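Keeping a Room Quiet: What We Learned About Echo in Shared Study Spaces
Final project report, Introduction to Building Acoustics
May 9, 2020 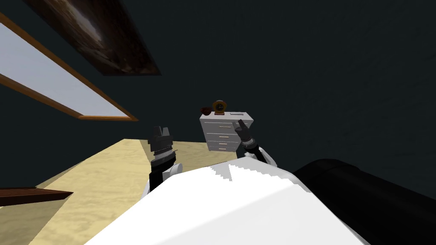

Figure 1. Rendered interior with floor and walls, tilted view.

Background

When our group first sat down to pick a topic, we had a long list of grand ideas, most of them far too big for one semester. What we kept coming back to, usually while complaining over lunch, was how hard it was to read in the study room on the ground floor of the Tivell building. It is a handsome room with a high ceiling and a hard floor, and if one person drops a pen at the far end, everybody looks up. So we decided to find out why, and whether a student group with very little money could do anything about it.

The word we use most in this report is reverberation, meaning the sound that hangs around in a room after its source has stopped. It helps to think of a ball thrown in a gym. On bare concrete it bounces for a long time, and on a pile of coats it hardly bounces at all. Sound behaves in much the same way. Every time it meets a surface, some of it goes back into the room and some is soaked up, and the softer and thicker the surface is, the more it tends to soak up. High sounds are easily caught by cloth. Low sounds, such as the hum of a fan or a deep voice, are a good deal more stubborn, and we ended up spending more time on them than we had planned.

How we measured

Our method was simple and a bit embarrassing to carry out in public. We burst paper bags. A burst bag makes a short, sharp sound that covers a fair range of pitches, and we recorded each one on a laptop with a borrowed microphone on a stand. We measured at 11 positions in the Tivell room, then did the whole thing again in the smaller Endeo reading room upstairs, which has carpet and which everyone seems to like better. At every position we took 4 recordings and averaged them (a few had to be repeated when somebody walked in, and we are grateful to all of those people for being so nice about it).

We also asked students to fill out a short questionnaire when they left either room. We hoped for a small stack and received 30, which pleased us very much. The questions asked how easy it was to concentrate, which noises were most distracting, and where in the room the person had been sitting. We left a blank space for comments at the bottom, and that space turned out to be the most useful part of the page.

What we found

The Tivell room held on to sound clearly longer than the Endeo room did, and the difference was largest in the range where most speech falls. This matched the comments nicely. People downstairs were bothered by voices much more than by doors or chairs, and several wrote that a whispered conversation was worse than an ordinary one. Our guess is that a whisper you can half understand pulls your attention along with it, though we did not test this and would love to see another group try.

The seats by the bookshelves got the kindest comments. A full bookshelf has an uneven front and a lot of paper behind it, so it both scatters sound and absorbs a share of it. We had walked past those shelves all year without giving them a thought.

A small trial

With the remaining budget we bought felt and old blankets from the Flandetti thrift store and made hanging panels on light frames. The whole set cost $677 less than the one commercial quote we had asked for, and it took us two very long evenings with a staple gun. We hung them along the back wall and repeated our measurements. The mid and high range came down by an amount you could hear just by clapping. The low range barely moved. Thicker panels, or panels hung a hand's width out from the wall, would probably do better there, and our textbook says as much in a chapter we should have read earlier.

Problems and next steps

Our biggest weakness is that we always measured when the rooms were nearly empty. People absorb sound too, especially in winter coats, so a busy afternoon may be quite different from what our numbers suggest. The questionnaires also came mostly from students who use the rooms often and may have gotten used to them.

If the project is continued, we would suggest starting with the ceiling, which is the largest bare surface in the Tivell room and the one we could not reach. The panels, the spreadsheet and the leftover felt are in the cabinet beside the Cui workshop, and the next group is welcome to all of it.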